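Overview | Files | Recording rules | Labels | License | Contact

Jolen Washroom Set - README and data card

Version 3, updated 5/20/26

Hi, and thanks for grabbing this. I put the Jolen set together at Nustano, and I also wrote most of the rules we recorded it under, so if something in here annoys you, I'm the right one to complain to. The set has 947 episodes of a two-armed robot tidying and handling small things at a bathroom vanity: toothpaste, toothbrush, mug, that kind of stuff. I get more mail about the rules than about the data (which I love, keep it coming!), so this README is mostly about them.

What's in the download

episodes/ - one folder per episode, with the head view, the joint log and a short text note
labels/ - the task sentence and the grasp labels
rules/ - the recording rules as a plain text file, same wording as below but with fewer asides
rejects.csv - every attempt we threw out and the rule it broke

We made 1434 attempts in all. 627 of those came from the first round in November, before the rules had settled, and the notes from that round are shorter and a bit grumpier. You can filter on the "round" column if you only want the later ones. Please do read rejects.csv before you filter anything, though. Half of what I know about running a session I learned from that file.

Recording rules

Rule 1. Keep people out of reach of the arms. Whoever is on the floor stays behind the robot or well off to the side while the arms are live. Shoes and trouser legs in the head view are fine and we keep those episodes. Hands in the work area are a stop, every time, even if it's "just to nudge the tube."

Rule 2. One stop button per session, held by one person who does nothing else. No typing notes, no moving props. I used to let people swap in the middle of a run and I don't anymore.

Rule 3. Cables. Okay, this is my pet subject, so bear with me. Anything that crosses the floor gets walked before the session and again after every break. Arm cables get checked at full stretch and at full fold, with a slow move, and you look for a loop that could catch on the faucet or the edge of the counter. If it can snag, re-route it. Power strips go up on a table and away from the sink side.

Rule 4. Dry sink only. The water stays shut off at the valve for the whole session. We want the basin and the faucet in the data because real bathrooms have them, but there's no water task in this set and I'd ask you not to add one under the Jolen name.

Rule 5. Closed caps. Toothpaste is recorded with the cap on. Squeezing is a separate task with its own force limits, and those live in the Vovon set.

Rule 6. Grasp first, then clear the rim. After the fingers close on something near the basin, the arm holds for a moment before it travels. Labelers need that pause to mark the grasp, and the person with the stop button needs it even more.

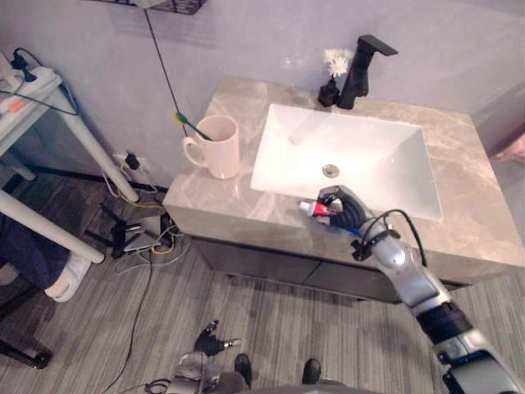

Toothpaste task, right gripper closed on the tube at the front of the counter, next to the basin.

Rule 7. The idle arm counts too. It's so easy to watch the hand that's doing the job and forget the other one! If the left hand has no part in the task, it stays low and in front of the vanity, and it doesn't drift over the counter. An episode where the idle hand touches a prop goes to rejects.csv even when the main task went well. People have argued with me about this one and I haven't budged.

Rule 8. Reset by hand, arms off. Put the props back where the task sheet says, step away, say "clear" out loud, and wait for the stop button person to say it back. Saying it back is the part that gets skipped late in the day.

Rule 9. Write the note right away. One or two lines: what went wrong, what you changed, anything weird about the light. A note written the next morning is mostly guessing (mine included).

How the labels work

Each episode has one task sentence in everyday English, such as "pick up the toothpaste." Grasp labels are "open," "closing," "closed" and "lost." We mark "closed" when the fingers have stopped moving around the object, and we don't try to say how firm the grip is from the picture. If two labelers disagreed, both answers are in the file and the "agree" column says no. I left those in on purpose, so please don't average them away without looking.

Known gaps

The vanity layout hardly changes, so don't expect a model trained only on this to cope with your bathroom. Background clutter varies more than the counter does. Rule 6 was added after the first round, so early episodes often go straight from grasp to travel with no pause.

The rules borrow a lot from the Ó Súilleabháin checklist, which we've used in-house for years for kitchen work. I mainly cut the parts on heat and knives and added the sink stuff. If your lab wants to use ours, go ahead, change what you need, and send me your version - I'm collecting them.

Still to do: a proper rule for glass props, and a cleaner way to log who held the stop button without putting names in the files.

Contact: the Jolen data desk at Nustano | © Nustano | Back to top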